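Matte or satin for a black bench top?
Forum: Workshop and Garage > Benches and Storage

fliltport_dan
Posted 31 May 2021
I'm redoing the top of my main bench and can't settle on a finish. It's 788 mm deep and I want it dark all over. Current state of my options: 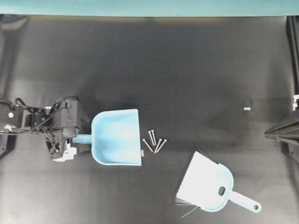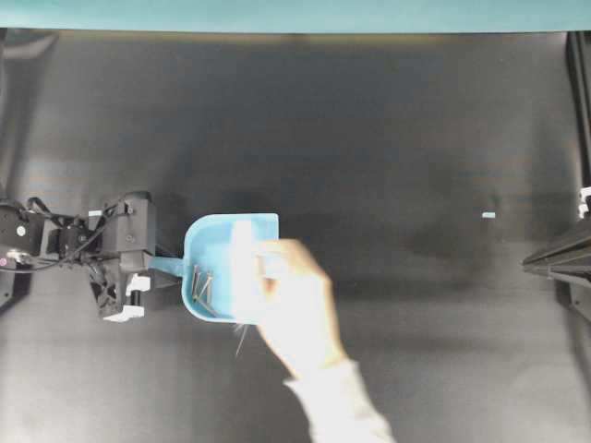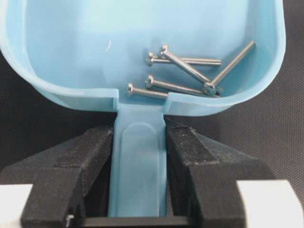
The two choices I have are the Odeck matte floor paint and the Vevus satin. I did a test board of each and left them in the garage since October. The Odeck hides scratches better but holds on to dust. The Vevus wipes clean, but under my strip light it shines enough to bother my eyes. I know even a matte dark surface can catch a glare, like the faint one at lower right in the second picture, and that much I could live with. What I do most out there is take apart carburetors, so small parts end up all over the place. I'd like to hear from people who have had either one for more than a year.

benchrat
Odeck, two coats, sanded with 500 grit in between. Mine is three years old. It has a gray patch where the vise used to be and that's all.

oilcan66
I would skip black altogether. You lose every dark spring and washer on it. I went from black to a light gray and stopped crawling around on the floor looking for things.

benchrat
Depends on what you drop. Bright screws like the ones in the blue scoop show up fine on black. It's the oxide coated ones that vanish.

oilcan66
Carburetor parts are mostly brass and black rubber, so half of it vanishes. He did say carburetors.

fliltport_dan
Fair point about the O-rings. I usually put a rag down for those. Does carb cleaner lift the Odeck?

benchrat
Yes if it sits. Wipe it up right away and you get a dull spot at worst.

mudroom
It took mine down to the wood. I think it depends how long you let it cure. I only gave it a weekend.

benchrat
A weekend is nowhere near enough. The can says longer than that, and in a cold garage I'd double it.

satin_only
Going against the group here. Vevus satin, and move the light. I hung mine toward the back wall and the shine went away. Carb cleaner did nothing to it in my case. Price was about the same.

oilcan66
Or a sheet of rubber mat on top of whatever paint you like. You can hose it off.

mudroom
Mats curl at the corners. Mine did.

fliltport_dan
I can move the light without much trouble, so I'll try that over the Vevus test board before I buy anything. I'll also pour some cleaner on both boards and leave it for an hour.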